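Have you ever wondered why the Moon seems to change shape? One night it's a fat, glowing circle, and a week later it's only half there!

## The Moon doesn't really shrink

The Moon is a huge ball of rock, and it makes no light of its own. It shines when sunlight bounces off it – a bit like a giant reflector in the sky. The Sun always lights up one half of the ball. As the Moon travels around Earth, we see that bright half from different sides, and these different views are called **phases**.

A *new moon* is when the bright half faces away from us. Then comes a thin *crescent*, then a half-lit *quarter*, and at last a big, beautiful *full moon*!

## Try it yourself

You need a lamp, a ball and a dark room. Hold the ball out at arm's length and turn slowly on the spot. Watch the shadow creep across it – you've made your own phases! Uliana Kostiuk's class drew the Moon every clear evening in November and ended up with 23 drawings. How many can you make?
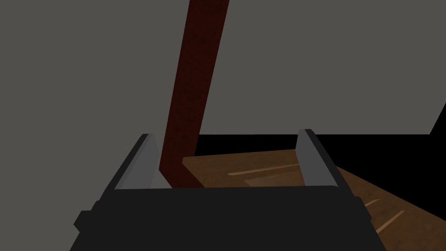
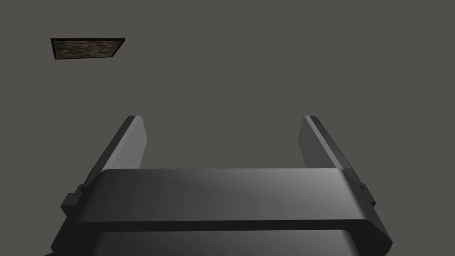
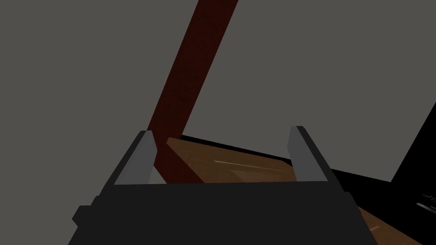
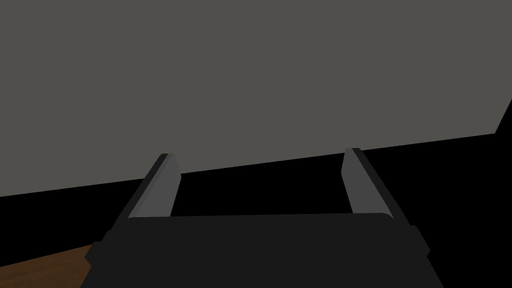 *Gray surfaces and a two-fingered gripper, in four computer-made views.*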